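ホーム ＞ サポート ＞ Nurmi 導入ガイド ＞ 第4章 シミュレーションでの事前確認

4. シミュレーションでの事前確認

いよいよグリッパーを動かします！実機に電源を入れる前の画面上の作業ですが、この章はガイドの中でも特に楽しいところなので、どうか飛ばさずに進めてください。Nurmi の動作ルールは、ほとんどがこの段階で確かめられます。接触の限界も視野の欠けも、シミュレーターの中なら何度でも試せますし、やり直しに部品代はかかりません。

本章は、第3章までの設定(Skaster のインストール、アームのモデル読み込み、通信の確認)が終わっている方を対象にしています。まだの方は先に3.6節のチェック表を埋めてください。

4.1 この章で守る三つの決まり

Prekholm の作業基準では、シミュレーションにも実機と同じ手順を適用します。「どうせ画面の中だから」と非常停止の割り当てを省いたり、速度制限を外したまま走らせたりすると、その癖がそのまま現場に出ます。

・非常停止キーは、最初の動作を送る前に必ず割り当て、一度押して効きを確かめる。
・速度の上限は、実機で使う値と同じか、それより低くする。
・設定を変えたら、変えた人の名前と理由を記録に残す。

三つ目は面倒に感じるかもしれませんが、後で本当に助かります。二週間前の自分が書いた一行で半日の調査が五分で済むと、ちょっと感動しますよ。

注意：本章の手順は、設置場所で求められるリスクアセスメントの代わりにはなりません。実機の運転前に、必ず安全担当者の確認を受けてください。

4.2 シーンの準備

1. Skaster を起動し、「新規シーン」から Nurmi 用のひな形を開きます。

2. 長さの単位がミリメートルになっていることを確認します。メートルのまま読み込んだモデルは、見た目では気づきにくいことがあります。必ず設定画面の表示で確かめてください。

3. 速度上限の欄に 100 と入力します(単位は mm/s)。慣れてくると上げたくなりますが、初回はこのままでお願いします。

4. 壁や床のテクスチャを選びます。ひな形の標準は無地ですが、模様のある面も必ず一つは入れてください。画像認識を使う場合、ひびや斑点のある面は、物体の輪郭と取り違えられることがあります。無地の背景だけで合格した設定は、現場の壁の前で急に自信をなくします。

5. 額や柄物のパネルなど、作業に関係のない物も背景に置きます。配置は少し斜めのものが混ざっているくらいがよい練習になります。

6. シーンに名前を付けて保存します。名前には担当者の略称と版の番号を入れ、上書き保存は避けます。

メモ：背景の種類を増やすときは、一度に一つずつ変えてください。照明と壁を同時に変えると、どちらが結果に効いたのか分からなくなります。

4.3 手先視点の確認

手先の視点は、動作確認でいちばん頼りになる画面です。指と背景の重なり方がそのまま見えるので、数値だけ追っているときには気づかない問題がぱっと分かります。

1. 表示メニューから「手先視点」を選びます。

2. グリッパーに開放の指令を送り、左右の指が離れて、間に何も挟まっていない状態にします。開始姿勢は必ず「開・無負荷」とします。

3. 左右の指先が、どちらも画面に入っていることを確認します。

4. 指と背景が見分けられるかを確かめます。灰色の指は暗い面の前では沈んで見えやすいので、左右それぞれについて確認してください。片側だけ見て合格にしないこと！

5. 指や本体の陰に隠れている物がないかを調べます。手先視点では、グリッパーの肩の近くにある物ほど隠れやすくなります。

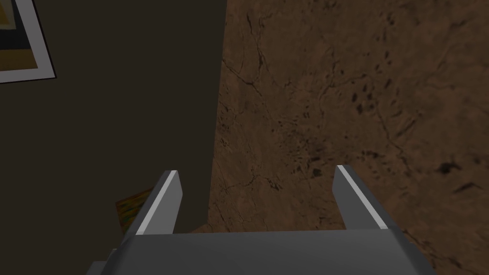

6. 背景に置いた物のうち、一部しか見えていないものを記録します。上の画面では、左の指と本体の肩が柄のあるパネルの残りを隠しています。左上の額も画面の端で切れているため、二つとも記録の対象です。

7. 視点を保存し、記録表の「視野」欄に画面の写しを貼り付けます。

注意：隠れている部分を「何もない」とみなしてはいけません。見えない領域は、別の視点で確認が取れるまで「未確認」と扱い、その方向への動作は送らないでください。これは Prekholm の基準の中でも、私たちがいちばん大事にしている一文です。

4.4 接近と停止の試験

視野の確認が済んだら、壁面へゆっくり近づける試験をします。設定した位置で気持ちよく止まってくれると、思わず拍手したくなります。

1. 画面右下の距離表示をオンにします。

2. 開始距離を 290 mm に設定し、壁面に対して手先が正面を向くように姿勢を整えます。

3. 停止距離を 15 mm に設定します。この値は接触の手前で止める余裕であり、作業を速くする目的で削ってはいけません。

4. 接近の指令を送り、停止するまで手を非常停止キーの上に置いておきます。画面の中の試験でもそうします。

5. 停止後の距離を読み、記録表に書きます。設定値より壁に近い位置で止まった場合は不合格とし、速度を下げて最初からやり直します。

6. 接近の途中で非常停止を押す試験も行います。押した時点の距離と、止まった時点の距離の両方を残してください。

7. 壁の種類を変えて、手順2から繰り返します。無地の面と模様のある面で結果が違うときは、距離の推定が見た目に引っ張られている疑いがあります。4.2節に戻り、背景を一つずつ戻しながら原因を絞り込みます。

二つの面が接する境目の付近も、忘れずに試してください。色や質感が急に変わる場所は、推定が揺れやすいところです。境目の左から右へ、次に右から左へと手先を平行移動させ、距離表示が跳ねないかを見ます。

メモ：表示が跳ねてもがっかりしないでください。実機の前に見つかったのですから、大きな収穫です。跳ねた位置を記録し、エラー番号 312 が出ていれば付録Bの対処表を参照します。

4.5 記録と引き継ぎ

試験の記録は Fikeck 形式の表に残します。書く項目は、シーン名、版の番号、担当者、背景の種類、視野の未確認領域、開始距離と停止距離、判定、そして気づいたことです。

最後の「気づいたこと」は自由記入です。「右の指だけ見えにくい気がする」程度の感想でもかまいません。次に読む人は、案外この欄から読み始めます。

引き継ぐときは、表を渡すだけで済ませず、一度は二人で画面を見ながら同じ試験を走らせてください。担当者が代わって最初の運転では、速度上限を 100 に戻すことも決まりの一つです。

不合格の記録は消さないでください。合格だけが並んだ表からは、どこまで試したのかが読み取れません。

次の4.6節では、対象物を一つ置いて把持の試験に進みます。

(本章担当：Rimantas Hunt)

コメント(4)

mizu_kaki
4.3の「未確認」の扱い、社内の手順書にも取り入れました。今までは見えない所を空きとして登録していたので、ちょっと冷や汗です。

とおりすがりの保全係
停止距離の単位、旧版では cm 表記のページが残っていませんか？印刷して使っている人は差し替えたほうがいいと思います。

Rimantas Hunt
ご指摘ありがとうございます！旧版の付録に残っていました。木曜日に差し替えますので、それまでは本ページの mm 表記でお使いください。

hanko3
境目の平行移動、やってみたら見事に跳ねました。左から右だけで出て、逆向きでは出ません。照明はひな形のままです。同じ症状の方いますか？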